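4.3 Comparing two cameras on the Jullalura rover

If you have both camera modules, try them back to back before you settle on one. It's a fun half hour outdoors, and you'll learn a lot about your controller too!

1. Switch the Prodgate controller off and fit the first camera. Tighten both Hendriks clamp screws by hand.
2. Switch on and wait 60 seconds for the exposure to settle.
3. Open Compare in the Nirnar app and save a still as Run A. 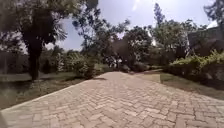
Exposure is the first thing to compare, and midday sun gives it a proper workout. Keep the gain at 21 for both cameras so the match is fair. Then zoom in on the ground nearest the rover. On herringbone brick like this, the dark joints should stay clear close up, even where the pavers look bleached, and it's normal for the pattern to go soft farther down the path. Check the sky as well: a white patch of glare near the top is fine as long as the curb line still reads.

4. Switch off, swap cameras, and repeat steps 2 and 3 as Run B.
5. Tap Overlay. If the curb lines don't meet, adjust Tilt in steps of 2 until they do.

Note: Stills are saved at quality level 276 by default. Leave it there for both runs.

CAUTION: Never unplug a camera while the controller is on.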